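Small Storage, Week 7: Boxes, Blocks and Other Places to Lose a Key
Handout to go with the Friday session
Module tutor: Kirsten Baldursdóttir

Bring this sheet with you. Last term a good many copies were left on the bus, and the bus company has no use for them.

1. What we mean by small storage

For this module, small storage is anything that sits on top of other furniture and holds things smaller than your hand. Wardrobes are out. So are sheds, however small, and whatever the estate agent tells you. The set reading is the chapter on table-top pieces in the Skunenham course reader. Oluwaseun Ekwueme's notes on drawers are at the back of it and are better than the chapter, though the chapter is longer.

You will need three terms.

Opening: the part you put things in through. It may be a lid, a drawer, a slot or simply a hole.

Face: the side that is meant to be looked at. A piece can have more than one, and some cheap ones have none.

Footprint: how much table it takes up. Students always guess this too low. Measure it.

2. Reading a piece before you touch it

Most of us pick a thing up and rattle it. Please don't, at least for the first 2 minutes. Put your hands in your lap and write down what the outside is telling you. A knob says pull. A slope says something about how the hand arrives. A recess says that something was supposed to go there, and leaves you to work out what.

Colour does a lot of the talking too. Put one red panel on a table of pale objects and everybody in the room will start with it, then spend the rest of the exercise pretending they hadn't. A round wooden knob set low on that panel makes people say "drawer" straight away. Write "looks like a drawer" until you have pulled it. I take marks off for certainty – it is the only pleasure left to me in week 7.

Blocks are harder. A white block with a slanted top gets called a knife block by anyone who cooks and a doorstop by anyone who doesn't. Both answers are fine in a first note, so long as you say which feature led you there. A plain block with a picture on the front is harder still, as the picture may tell you about the contents or may just be cheering the place up.

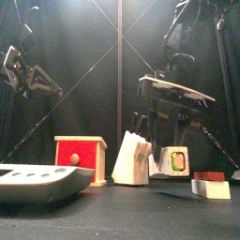
3. Stacking

Stacking is what happens when the footprint runs out. A flat slab on a block of much the same width looks settled, and people leave it alone. Put a wide slab on a narrow block and they will walk round it all afternoon. In your notes, record what is on top, what is beneath, and whether the two widths agree. Don't write "stable" unless you have tested it.

4. Exercise

Work in pairs. Choose one piece from home and write 42 words on its outside, then open it and write 20 on what you got wrong. If you got nothing wrong, choose a more difficult piece.

Pairs who did Manent last week should swap with pairs who did Uron. Adeleke is still out on loan, so the pair waiting for it may use a biscuit tin.

Hand in on paper by the end of the session. Drawings are welcome, labels more so.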